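What Goes on a Bed, and How to Make One

Every layer has a name and a job 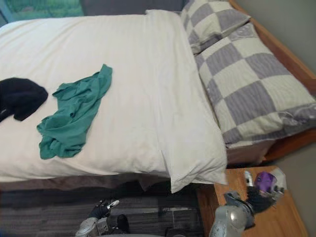

By Perla Nava
Things at Home | Reading time: 5 minutes

You spend a big part of every day in bed, mostly asleep. Beds look simple, but they are built in layers, a bit like a sandwich. If you know what each layer is for, making your bed gets a lot easier.

The frame

The frame is the part that holds everything up. The one in the photo is wood, with a warm orange color. Other frames are made of metal, and some are covered in cloth.

A frame has to be strong. It carries the mattress, the bedding and the person, and sometimes a dog too. Many frames have a row of flat strips across the middle, called slats. Slats hold the mattress up and leave gaps so air can move underneath.

Some beds have a tall part behind the pillows. It is called a headboard. You can lean on it when you sit up to read.

The mattress

The mattress is the thick, soft part. Some mattresses have metal springs inside, and others are made of foam. Before there were springs, people filled large cloth bags with straw, wool or feathers and slept on those. Straw got flat and lumpy, so it had to be changed.

The sheets

A fitted sheet has stretchy corners that grip the mattress. It keeps sweat and crumbs off the mattress. Sheets are easy to wash and mattresses are not.

Some people also use a flat sheet, which goes between you and your cover.

The duvet

A duvet (say "doo-VAY") is a big soft bag filled with feathers or fluffy fibers. The word comes from French and means "down," the small, soft feathers close to a bird's skin.

A duvet does not make heat. Your body makes the heat. The filling traps a lot of air, and trapped air slows the heat from getting away. When you first get in, the bed can feel cold. After a few minutes you have warmed up the air around you.

Most duvets go inside a cover that comes off for washing. It works like a giant pillowcase, with buttons, snaps or a zipper at one end.

The pillows

A pillow fills the space between your head and the mattress so your neck doesn't bend too far. People who sleep on their side often like a thick pillow. People who sleep on their stomach often like a thin one.

Pillowcases do not have to match. The bed in the photo has a plain white pillow lying lengthwise and two checkered ones at the head, in cream white and a grayish purple. The pinstripes on the darker squares are very thin, so look closely.

Things that don't belong to the bed

A bed is wide, flat and easy to reach, so clothes often land there. A black one and a teal green one have ended up on this duvet. Before you make a bed, pick up any clothes and sort them. Clean clothes get folded or hung up. Dirty ones go in the wash. If you can't tell, ask the person who wore them.

How to make a bed

1. Take everything off the top, pillows too. Put the pillows on a chair.

2. Pull the fitted sheet flat. Check that all the corners are tucked under the mattress.

3. Stand at the foot of the bed, hold the duvet by two corners and give it a good shake. This moves the filling back into place.

4. Let it drop, then walk around and even out the sides.

5. Smooth out the big wrinkles with your hands. Small ones are fine.

6. Put the pillows back at the head. If you have plain ones and patterned ones, choose which go in front.

A large duvet is hard to shake alone. Ask someone to take the other end.

Should you make it right away?

You can wait a little. People sweat while they sleep, even in winter, and some of that dampness stays in the bedding. Fold the duvet back, eat breakfast, then come back and make the bed. If the weather is nice, open a window while you wait.

Words to know

Duvet: a soft, filled bed cover
Down: small, fluffy feathers
Slats: flat strips that hold up a mattress
Headboard: the upright part behind the pillows

Try it

Time yourself making your bed tomorrow, and again after a week of practice. Write down both times and see if you got faster.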